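Furkum wrist camera kit, notes after a month on the bench

The Furkum kit is a small camera, a bracket, a cable and a calibration utility, sold as one part number by Dralomport. I bought it to replace a bracket I had printed myself, which flexed. It has been on the arm since May and I have enough hours on it to say what it does well and where it falls short.

Mounting took 20 minutes. The bracket indexes on two dowel pins, so it goes back to the same place after removal. I took it off and refitted it 16 times over one afternoon and reran the calibration after each refit. The spread was small enough that I no longer recalibrate when I pull the camera for cleaning. The screws supplied are a little long for our flange. I cut them down.

The cable is the weak part. It is stiff, and the strain relief ends too close to the connector. Isabelle Lapointe had the same complaint on her unit and fixed it with a short right-angle adapter. I did the same. The connection has not dropped out since, but an adapter should have been in the box.

Field of view is wide. With the gripper over the work you get both fingers, the gap between them, and a good deal of the room behind. For tray work I want the fingers in view at all times, so this suits me. If you plan to feed the full image to a detector, expect to crop it.

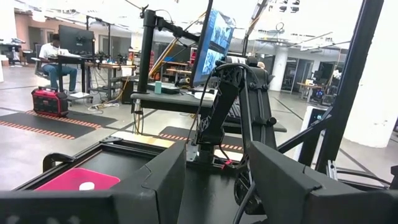
Page last changed: Wednesday, 16:20

My test part is a small round white cap on a magenta tray. The contrast is easy, and I chose it for that reason: I wanted to measure the mount and the lens before arguing with the vision software. The tray sits just past the left finger in this position, and the cap is near its front edge. Bright ceiling and white pillars in the background push the auto exposure down. Lock the exposure by hand before you start. The utility has a setting for this, two menus deep.

I ran 500 picks with exposure locked and the Duan driver at its default settings. The misses were mostly at the tray edge, where a broad finger meets the rim before it reaches the part. That is a gripper problem and narrower fingers would help. I don't hold it against the camera.

The utility itself is plain and mostly works. It writes calibration files in a readable text format. It also forgets the last serial port on every restart, a bug Mared Kemeys reported to Dralomport before I did. They replied that a fix is planned.

Price as ordered was 578 dollars with the bracket. The Gradotton equivalent is cheaper but has no dowel pins - for me that settles it. I'll post the crop settings and the exposure values once I have repeated the run with a darker tray.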